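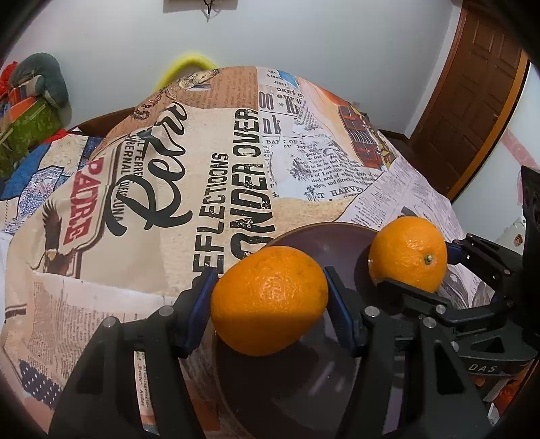 Brivel Orange Marmalade Kit
Makes 4 jars

Marmalade has a reputation for being fiddly, and I do understand why, but we've been making it in the Brivel kitchen every winter for years now and I promise it is mostly a matter of having the right things to hand and an afternoon with the radio on. That was the thought behind this kit. Nesma Zaki put the first one together for her sister, who had moved into a flat with one saucepan and no scales, and it has been fussed over and improved ever since.

You bring the oranges, a lemon and the sugar. Any good firm orange will do, though if you can get hold of Sevilles in January you'll have that proper bitter edge. Sweet oranges make a gentler, softer-tasting marmalade (my own favourite on a crumpet, if I'm allowed one) and they want the juice of an extra lemon to help them set.

What's in the box
4 glass jars with screw lids
Muslin bag with a long drawstring, for the pips and pith
Jam thermometer with a pan clip
Wide-necked funnel
50 wax discs
30 labels, plain cream, with room for the month and your name
Recipe booklet by Nawal Benjelloun

The booklet covers three recipes – a classic thick cut, a fine shred, and Nawal's orange and cardamom, which goes very well with cheese. She has written it the way she talks, so there are plenty of asides, and a whole page on testing for a set with a cold saucer.

A few things people ask us

Will my pan be big enough? You want one that is no more than half full once the sugar has gone in, as it does climb up the sides when it boils.

Can I use the muslin bag again? Yes, lots of times. Rinse it in hot water without soap and hang it up to dry.

My marmalade hasn't set! Leave it overnight before you worry. If it's still runny, tip it back in the pan and boil it for a few minutes more, then test again.

Are the jars dishwasher safe? The jars are, the lids are best washed by hand.

Care
Wipe the thermometer clean and let it cool on a folded cloth before it goes near cold water.

Product code 528. Spare lids and extra wax discs are sold separately. Gift wrapping is available at the checkout, in brown paper with green string.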